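Oct 23, 2023

Backup retention on Skernis

Moved the nightly job from Jarnside to Skernis this morning. The old script kept 14 copies for each site and deleted the rest, but it sorted by file name, so renamed tasks were never cleaned. I found 449 archives of one small site. Now it sorts by the date inside the manifest.
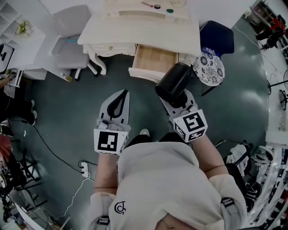
Restore test

Took the Bravo database from last night and restored it to an empty server. It needed nearly 40 minutes, most of it for the indexes. Row counts are the same on both sides. One warning about character set, I copied it into the ticket.

Ottmar Seidel asked if we can limit the upload speed in office hours. The option exists, but it is per task and not global. I set 2000 KB/s for the Vutstead tasks only.
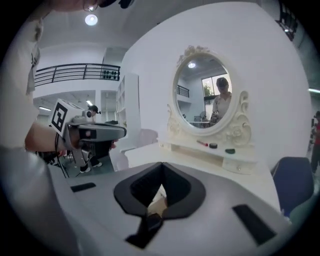 With this limit the big Vutstead task will maybe still run when the next one starts. The lock file should stop the second one, but I did not test this yet. To do: start two by hand and read the log.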